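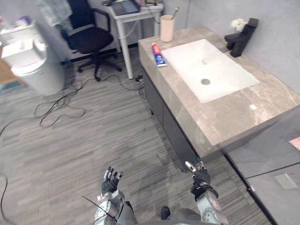 *The vanity, with the toothbrush cup at the far left corner and the tap behind the basin.*

## Bathroom vanity: review of the first year

The following entry records the condition and arrangement of the vanity in my home at Cadadside. Readers of earlier entries will recall that the unit was selected in February, following a lengthy comparison of three suppliers, and that the selection was not unanimous within the household. It is now appropriate to set down how the decision has performed.

### The countertop

The stone is a taupe-grey with cream veining, polished, and finished with thick edges at the front and side. It was supplied by Plindwood under their colour name Matić. Samples of a darker stone were also considered and were returned.

The polished surface reflects the overhead light quite strongly near the widest part of the counter. Persons who shave or apply cosmetics early in the morning may find this tiresome at first. I did for several weeks, and then ceased to notice it.

Cleaning is carried out with warm water and a soft cloth. Vinegar and citrus cleaners are not used on the stone under any circumstances, and a small card to this effect was kept inside the cabinet until it was no longer required. Toothpaste should be wiped up the same day. One ring, left by a bottle of hair tonic over a long weekend, required a poultice and two attempts.

### The basin and tap

The basin is white and rectangular, with crisp corners and sloping inner walls. The slope is sufficient for water to clear without assistance. The corners, however, collect residue, and an old toothbrush is kept for that purpose and labelled accordingly.

The tap is matte black. It was the most disputed item in the project, my preference having been for chrome. I am obliged to report that the black has worn well. Water spots do show on its flat top, which is tilted, and a dry cloth is passed over it each evening. The cost was 170 dollars before fitting. The fitting was performed by Mr. Teodoro Sandoval, who also re-levelled the cabinet and declined to charge for the second visit.

A white ruffled flower stands beside the tap. It was proposed as a temporary measure to soften the black and has since been granted permanent status.

### Items permitted on the counter

A policy was adopted after the first month, when the counter held so many bottles that the stone could hardly be seen. The current provisions are as follows:

- The pink cup, in the back corner, for toothbrushes.
- Toothpaste, which may lie along the left rim of the basin.
- The flower.
- Any item in use, for the duration of its use.

All other articles are to be returned to the cabinet. Compliance has been good, with the exception of the toothpaste, which was originally required to stand in the cup. This provision proved unenforceable — the tube tipped the cup over whenever it was nearly empty — and the rule was amended to reflect established practice.

### The cabinet and floor

The cabinet fronts are dark grey and flat, without handles. Guests occasionally enquire how they are opened. Fingerprints are less evident than was feared, although the lower part of each front requires attention after the floor has been swept.

The unit stands on short feet, leaving a gap beneath. This was a deliberate choice. Our previous vanity at Vandidard sat directly on the floor and concealed a slow leak for an entire winter. Under the present arrangement a flat mop head passes below without difficulty, and any moisture may be discovered promptly. The gap also receives hair elastics, of which 21 were recovered at the most recent cleaning.

The grey wood-look planks continue past the vanity to the small white desk. Placing a desk so near to a basin attracted some comment from relatives. In practice it has been satisfactory, provided that hands are dried before the desk is approached. A towel rail on that side remains under consideration.

### Outstanding matters

The total expenditure was 2974 dollars, of which 600 was attributable to the stone. The following work has been deferred:

1. Renewal of the silicone along the wall.
2. A drawer divider for combs and razors.
3. The towel rail noted above.

Correspondence regarding the poultice recipe has been received and will be answered in a separate entry, once I have located the sheet on which the proportions were written.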